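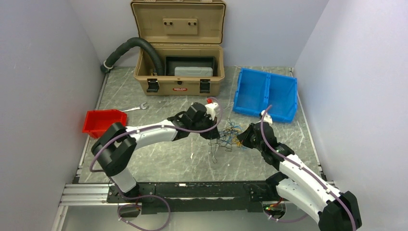 Why do wires get in a tangle? (And how to get them out again)

You put the wires away nice and neat. Next time you look - knots! Did they do it by themselves? Sort of, yes.

What is a wire anyway

A thin metal string, usually copper, with a plastic coat on. The metal carries the electricity. The coat keeps it where it belongs. Some wires have one thick strand inside, others have lots of tiny ones, say 16 all twisted together. Lots of tiny ones = bendier. Bendy wires tangle more. Sorry.

Why the colors?

So people can tell them apart! Yellow, blue, black, whatever. Follow one color with your eyes and you can see where it goes, even in a big mess. The colors don't mean the same thing in every gadget, so never guess.

How a knot happens

A wire that was rolled up remembers being rolled up. Let go and it springs back into loops. Now shake the box. An end pokes through a loop. Then through another. Nobody tied anything but there's your knot. Long wires are worse becuase there is more wire to make loops with.

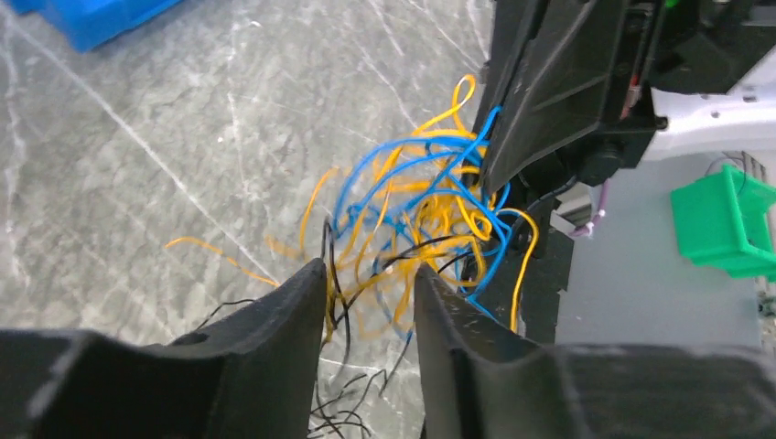

Szabolcs Somogyi writes in to ask if it's quicker to just pull hard on both ends. Nope! Pulling makes the loops small and tight, and then you can't get a finger in. It can snap the metal inside too, and the coat still looks fine so you'd never know.

Do this instead

First - is it plugged in? Has it got a battery? Then hands off and get a grown-up. Only use loose wires that aren't joined to anything.

Lay the tangle on a table. Good light.

Find a loose end. Pick one color and stay with it.

Make the loops BIGGER. Wiggle, don't yank.

Push the end back out the way it came in. Slow is fine.

One free? Put it well off to the side, or it will climb back in.

Try it with string

Cut 2 pieces of string, one 40 cm long and one much shorter. Put each in its own jar, lid on, shake while you count to 16. Tip them out. Which one is knottier? Do it agian a few times, it isn't the same every go.

Keeping them neat

Wind the wire in big loose circles and put a twist tie round the middle. Ends tucked in. Not too tight!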